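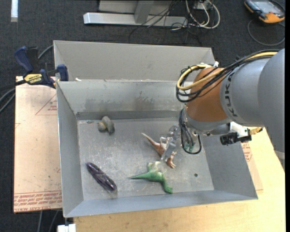
Toys and Odd Things: the Nekgate Collection Gallery

Welcome to the gallery page of our small toy collection. My name is Aled Prothero and I keep these things together with Hywel Jenkins, at the Whitfield building in Marbridge. We started in the year 2000 with one shoe box. Now the shelves go up to the ceiling and we still say yes when a person brings us a bag.

What we like most are toy animals, and among the animals, the dinosaurs. Under this introduction are a few lines on the toys which visitors ask for again and again.

Green dinosaur. It has a bent neck and a thin pointed tail, and the legs are pale cream and light green. Children want it to stand, but it is happy also on its side with the legs in the air.

Brown dinosaur. The tail is whitish at the tip and the head is more reddish. Hywel prefers this one to the green. I do not agree with him, and we have discussed it during many lunches.

The knotted one. Small, grey-olive, with round lobes and one part yellowish-tan. We wrote it in the list simply as "knotted toy" until somebody can tell us a better name. If you had the same one as a child, please write to us.

The dark purple one. It is long, glossy and nearly black, with ridges, and one end is rounded and reddish-purple. It takes the light very nicely. It has number 61 in our list, and the description next to the number is still blank.

Some practical information. The toys are kept loose and without boxes, so please handle them with clean hands and put them back when you are finished. We do not sell, but we exchange doubles with the collectors in Dosari, who have more sea animals than we have. In November the room closes earlier in the afternoon, because the heating is weak.

Letters and small parcels can be left at the Whitfield front desk with the word "Nekgate" on them. Hywel collects them in the morning. If you want your parcel back, write your address inside the lid also.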